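Table linen drive moves to Quinlan Street

March 29, 2023
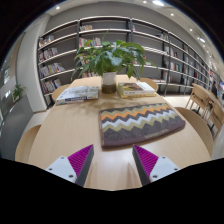 The spring collection of household linens for the Uscombe community kitchen has a new drop-off point. From now until the end of the drive, please bring donations to the side entrance of the Modberg Hall on Quinlan Street. The old address on Wornex Road closed in January and bags left there will not be picked up.

We are looking for placemats, tablecloths, napkins and dish towels in usable condition. Sets do not need to match. Small stains are fine, but please keep anything torn or frayed for the textile bin behind the library. Bedding is not part of this drive — the shelter on the hill takes it year round.

The kitchen now serves up to 400 meals a week, and the linens wear out quickly. Last year's donations covered 12 long tables in the main room and left very little over for the smaller one upstairs, where the Sunday school group and the reading club both eat. That room still needs 2 large tablecloths, preferably in a dark color.

Everything should be washed before it is dropped off. Fold it flat and put it in a paper bag with the contents written on the outside. Plastic bags tend to split on the stairs.

The side entrance is open from noon until 4 on weekdays. Parking is on the street only.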